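Oct 20, 2024 – The good people at Stemuto have been busy since January teaching their learning system, Drerevis, to tidy a table the way you or I would, and they have now gathered 549 examples, all recorded with hand-held grippers. Nine neighbors have taken turns so far, and Yulan Liao, who runs the project, would dearly love a few more.
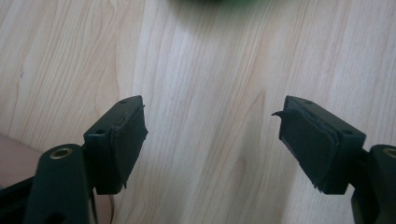
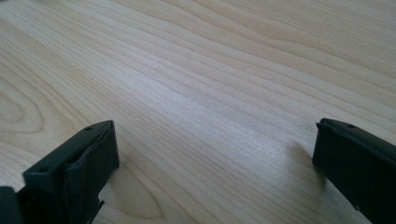 Liao hopes to begin training before the holidays, and 379 of the recordings have already been checked by her colleague Efthymia Kyriakidis. Newcomers get a patient first lesson at a bare stretch of pale wood like this one, opening and closing the two dark fingers until it feels natural – then the cups and spoons come out.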